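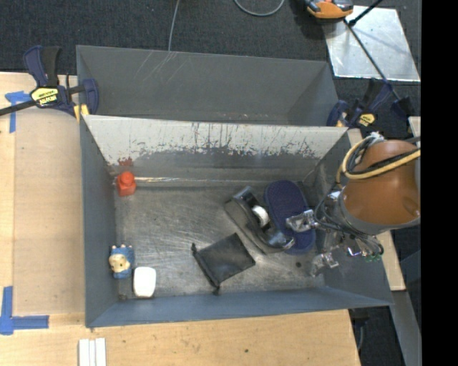 Plondine two-bin picking cell: equipment and budgeting notes

Status: current
Page owner: Loretta Abernathy
Last revised: Tuesday, January 25, 2022

The Plondine cell is a bench-mounted station for picking mixed small items out of one bin and, where required, placing them in a second. It is sold as a base package without the arm. Most buyers already have an arm or have one on order, and the mounting plate is drilled to suit.

Base package

Bench frame with light wood top
Two grey metal bins, set edge to edge
Two bar clamps
Mounting plate for arm
Cable guides and one roll of marking tape
Starter set of mixed items

Not included: arm, controller, gripper, camera, computer, guarding.

Bins

Internal length is 600 mm and internal width 355 mm. Bins are supplied coated. The coating is cosmetic and will scrape and chip on the walls where fingers make contact. Worn bins remain usable unless the floor has bent or an edge has lifted. If your vision set-up depends on an even background, budget for replacement bins as a consumable and order them in pairs so that both match.

Clamp the bins at the sides where they meet. Bins held only by their own weight will creep during long runs, and the taught positions go with them. Mark the position on the bench top in tape before removing a bin for cleaning.

Gripper

The cell is normally quoted with the Stemer two-finger gripper. Fingers are a wear part. Allow one spare pair at the time of order and a second pair for every 3000 picks on hard items. Soft goods such as fabric pouches cause little wear but are harder to lift when lying flat, so a finger with a thinner tip may be needed. The Dvorak adaptor is required if your arm has the older flange pattern. Check this before ordering, as adaptors are not returnable once fitted.

Item set

We advise against testing on a single product. A useful set has items that differ in stiffness, finish and height: a drawstring pouch, a tape dispenser, a toy block, a small figurine, something glossy and white. Shiny and dark items should both be present, as they fail in different ways under the same lighting. Customers may send their own items for a trial before purchase. Trial items are returned with the report.

Space and services

Leave clear floor behind the bins for dropped items and for access to the clamps. The arm may be mounted on the left or the right; state which on the order form. Cables should be looped with enough slack for full wrist rotation and tied back from the fingers. One standard mains outlet is needed for the bench, plus whatever the arm controller calls for.

Budget lines often missed

Replacement bins
Spare fingers
Flange adaptor
Guarding, if the arm is not rated for shared space
Staff time for resetting the bins between runs
Carriage, quoted separately for upper floors

Lead time

Base package: 30 working days from receipt of order. Orders needing the Dvorak adaptor are currently scheduled for March. Skodeck handles delivery and bench assembly; arm fitting remains with the buyer or the arm supplier.

Quotations are valid for 30 days. Send the arm model, flange drawing and preferred mounting side with the enquiry.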